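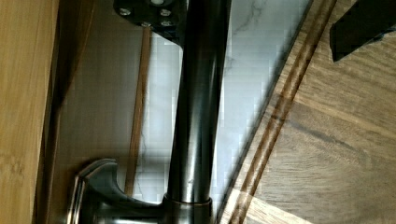 I watched the final of the Clullbridge Open snooker on my phone, in a kitchen, with the sound off, and I still think it was the best match I've seen all year. I mention the phone because it was the only way to watch it. No telly channel took it. The stream was a fixed shot from above the table and another from somewhere behind the baulk end, and when Yi-chun Hung potted the last red in the deciding frame, the number in the corner said 691 people were watching. It had been 731 at the interval. So forty people saw four hours of terrific snooker and decided they had better things to do before the end, and I'd love to meet one of them.

My friends are divided on whether this matters. Half of them say sport is sport, whoever's looking, and the other half say if you can't fill a room you should play in a smaller room. I've been going back and forth on it for a couple of weeks and I've come down somewhere a bit awkward. I think the small events are better than the big ones, and I think the people who run them are throwing them away.

Take the big ones first. I went to one in January, a proper arena do, with the smoke and the walk-on music and a man shouting the players' names as if they were about to fight each other. I paid 60 quid for a seat so far back that I watched the whole thing on the screen hanging over the table. Which is fine! I had a nice night. But I was watching telly in a coat. Every time somebody took more than a few seconds over a shot you could hear the crowd start to rustle, and the players heard it as well, and they hurried. There were two or three safety exchanges that should have gone on for ten minutes and were over in one, with somebody having a silly lash at a long red.

Clullbridge was the opposite. Hung and Shih-chieh Fung had one frame, the seventh I think, where neither of them potted a ball for what felt like an age. They just kept putting each other in trouble. Fung would tuck the white up behind the brown, Hung would get out of it off two cushions and leave nothing on, and round they went again. I burnt some onions. I don't know that I've ever enjoyed a frame more, and there wasn't a single thing in it you could put in a highlights clip.

That's my trouble with the people who say the sport has to be speeded up or it'll die. Shot clocks, one-frame shoot-outs, all that. My nephew is fifteen and supposedly can't concentrate on anything, and he'll watch a stranger build a castle in a computer game for three hours. Young people aren't short of patience. They're short of a reason to care who wins, and you get that from knowing who's playing.

Now, the bit where I get cross with the organisers. I had no idea this tournament was on until the quarter-finals. I follow this game more than is good for me and I found it by accident, at the bottom of a results page, while I was looking for something else. The sponsor was Cassim, and I still couldn't tell you what Cassim sells. There was no draw sheet I could find. The commentary on the semi-final cut out for two frames and came back halfway through a sentence about parking. And there wasn't one interview with either finalist, before or after, so if you'd tuned in fresh you had two people in waistcoats and no clue that Fung had lost his last 5 finals. Five! That's a story. You'd stay for the end of that, wouldn't you? I'd bet most of those forty would have.

Compare the Brondeck Masters, which is no bigger and has no more money as far as I can tell. They had somebody sit down with every player in the last sixteen and ask them ordinary questions. Where did you learn, who did you play against as a kid, what do you do on a day off. I came away caring about a bloke ranked so low he'd had to borrow a chair to sit in for the chat. He went out in the next round and I was properly upset.

None of it costs much. I'm not asking for smoke machines. Put the draw up a week early, tell us who these people are, and leave the tables and the long frames exactly as they were. If a thousand people watch next year instead of 731, lovely. If they don't, I'll still be there with the phone propped up against the bread bin.

Hung won it, by the way, with a clearance to the pink from about the worst position on the table. She shook Fung's hand, he said something that made her laugh, and then the stream ended before they'd brought out the trophy.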